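New tables for the craft room

The old trestles in the craft room have gone and the new tables are in. Margarida Godinho chose them from Jaltent after the August meeting, and more than 200 members had their say on the colour. Pale won easily.

The tops are light, with a long grain, and they mark if you drag things across them. Please use the felt mats from the grey cupboard for cutting and gluing, and put a tray under paint pots. Wipe down with a damp cloth only. No spray cleaners, please.

Tables can be booked for 4 hours at a time through Beatriz Esteves at the front desk. Groups wanting the whole room need to give 48 hours' notice. 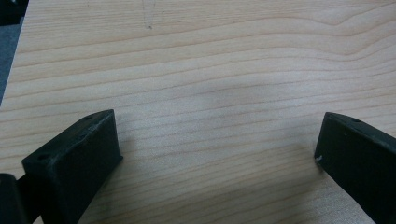
One of the new tabletops, with the grain running across.

Spare felt mats are welcome. Leave them with Beatriz.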